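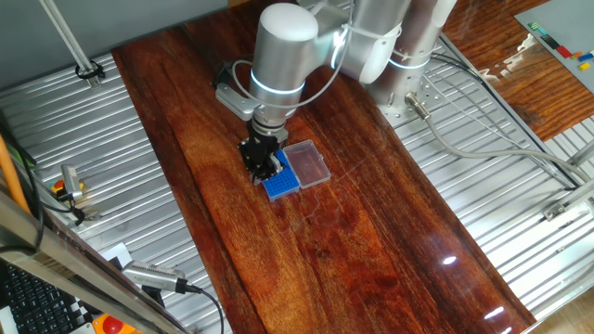 How do I stop the cable on my robot arm catching when the wrist turns?

Leonora Villanueva
Leave more slack at the wrist than you think it needs, and fix the cable on the two links either side of the joint, never on the joint itself. Turn the wrist slowly by hand to both ends of its travel before you tighten anything. If the cable goes taut at either end, undo it and feed more through. If it hangs low enough to touch the table, take a little back.

I use small cable ties, done up so the cable can still slide a bit. Pulled tight they pinch the outer sleeve, and after a couple of months you get a break inside that only shows up in certain positions. I lost most of November to one of those. The gripper would drop out halfway through a move and come back when I parked the arm, so I blamed the software.

Two other things worth doing:

Set a limit on the wrist joint in the controller. Most arms will let the wrist go round further than any cable can follow. I keep mine to 100 degrees each way and have not needed more for picking things up off a bench.

Check the loop at the elbow with the arm folded right in as well as stretched out. Folded in is where it bulges and snags on the bracket.

Sérgio Teixeira
Agree with most of that. I would swap the ties for hook and loop strap while you are still changing things, as you will be taking the cable off again by Monday. Put ties on once the layout has settled.

Also look at what sort of cable it is. Ordinary stiff cable isn't made for bending over and over in the same place. Ask for flexible or "continuous flex" cable and look up the smallest bend it is rated for. Ours in the shared workshop came from Clodbridge by the metre and has done 2,000 cycles on a pick and place job with no trouble. The one before it went at 562, right next to a tie.

Run the new cable for an evening at low speed with nothing in the gripper, and stay within reach of the stop button.

plarkovska
mine is just taped on. works ok but the tape goes gummy when the motor gets warm so you have to redo it

Leonora Villanueva
Tape is fine for a first test. Cloth tape leaves less mess than the plastic sort, and white spirit on a rag will shift the gum from the metal parts. Keep it off the plastic covers.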